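Relatório de progresso ao financiador
Projeto Amum: recolha e transcrição de cantigas de trabalho
Responsável: Robel Tilahun
28/03/2018

Prezada Senhora Rosalinda Dela Peña,

Apresento o estado do projeto no fim do segundo período. Até agora foram transcritas 288 cantigas, das 300 previstas no acordo com a Fundação Dela Peña. As restantes são as mais difíceis, porque as gravações antigas de Brastholm têm muito ruído e o dialeto é pouco conhecido pela nossa equipa.

A revisão linguística começou com algum atraso. Duas revisoras ficaram doentes e a editora Gelasis pediu uma mudança na forma das notas, que agora ficam no fim de cada cantiga. Esta mudança obrigou-nos a refazer os primeiros dois cadernos.

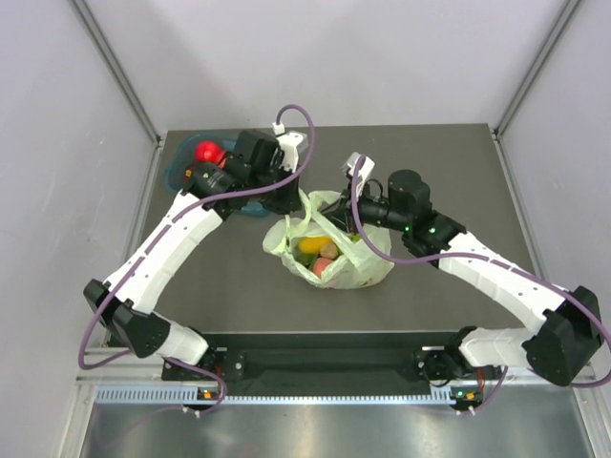 Quanto às despesas, gastámos 58 por cento da verba de deslocações. A verba de impressão ainda não foi usada. Pedimos autorização para passar 2000 euros das deslocações para a revisão, pois já não precisamos de fazer a segunda viagem a Brastholm: o arquivo local aceitou enviar as cópias por correio.

Falta também resolver os direitos de sete melodias. Escrevemos às famílias e recebemos quatro respostas, todas favoráveis. Para as outras três, proponho publicar só a letra.

O manuscrito completo será entregue à Gelasis em junho. Agradeço que a resposta sobre a verba chegue antes da próxima reunião com as revisoras.

Com os melhores cumprimentos,
Robel Tilahun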